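Zedex Introduces Nutow Label Range for Archives, Museums and Records Storage

PULIA, November 26, 2024 – Zedex, a manufacturer of printed labels and identification materials, today announced the commercial release of Nutow, a range of durable labels designed for archives, museum stores and long-term records facilities. The range will be available to institutional customers beginning in January and will be produced at the company's printing plant in Pulia.

Nutow was developed in response to requests from customers whose collections are kept for decades and handled only occasionally. General office labels are made for a short working life. Their adhesives can dry out, stain the surface beneath them or let go entirely, and a box that has lost its label may take hours of staff time to identify. The new range uses a low-residue adhesive and a matte coated face stock, and is supplied in formats suited to boxes, shelving, map drawers, film cans and hanging files.

The release follows a trial at the Leiva Records Center, where Zedex supplied labels for 1,039 storage boxes and the shelving that holds them. The boxes contain property records, engineering drawings and bound correspondence, much of it transferred from smaller offices over many years and labeled by hand in a variety of systems. During the trial, staff at the center replaced the older labels in stages so that public requests for material could continue without interruption.

Results from the trial led to several changes in the final product. The text area was enlarged, the corners of the label were rounded to reduce lifting, and a removable version was added for material awaiting cataloging. Staff also asked for a label that could be written on in pencil, and the face stock was reformulated for that purpose.
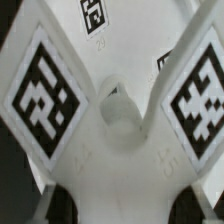
Nutow labels may be ordered with text only, with a conventional barcode, or with a square pattern code. Each format is printed in black on a white ground, and customers may combine formats within a single order. Pattern codes depend on strong contrast and a clear margin, so the design rules for the range call for a thick white border outside a heavy black outer frame, with the white squares and bars of the code kept crisp at their edges. A square marker may also be mounted at an angle of forty-five degrees, so that it reads as a diamond, and customers with sloping or irregular surfaces should feel free to place their labels in this way. Zedex recommends that the white border never be trimmed to make a label fit a narrow shelf edge. A smaller label should be ordered instead.

Shelf and bay labels are offered in matching designs, allowing a facility to use one style of identification from the entrance of a storage room to the individual folder. For customers moving from an older numbering system, Zedex will print the former reference in small type beneath the new one. This service was used throughout the Leiva trial and will be included at no additional charge on orders of 900 labels or more.

The labels will be sold in packs of 300, with a sample pack of 30 available to registered institutions on request. Sample packs contain a selection of permanent and removable labels, a printed guide to surface preparation, and a record sheet on which staff can note the location and date of each test label. Zedex encourages customers to test the labels on their own boxes before placing a full order – older board and coated cloth in particular can vary a great deal from one supplier to the next.

Nutow labels should be applied to clean, dry surfaces and are not intended for direct use on documents, photographs, bindings or artworks. Guidance on storage before use, application and removal will be supplied with each pack. Customers using existing catalog software can send their reference lists as a plain spreadsheet, and a proof will be returned for approval before printing begins.

Orders placed before the January release will be accepted through the company's institutional sales office and fulfilled in the order received. Custom sizes will follow later in the year.

About Zedex

Zedex designs and prints labels, tags and identification materials for libraries, archives, public offices and commercial storage providers. The company is based in Pulia, where it operates a printing plant, a materials testing room and a customer service office.

Press contact: Zedex Communications Office, Pulia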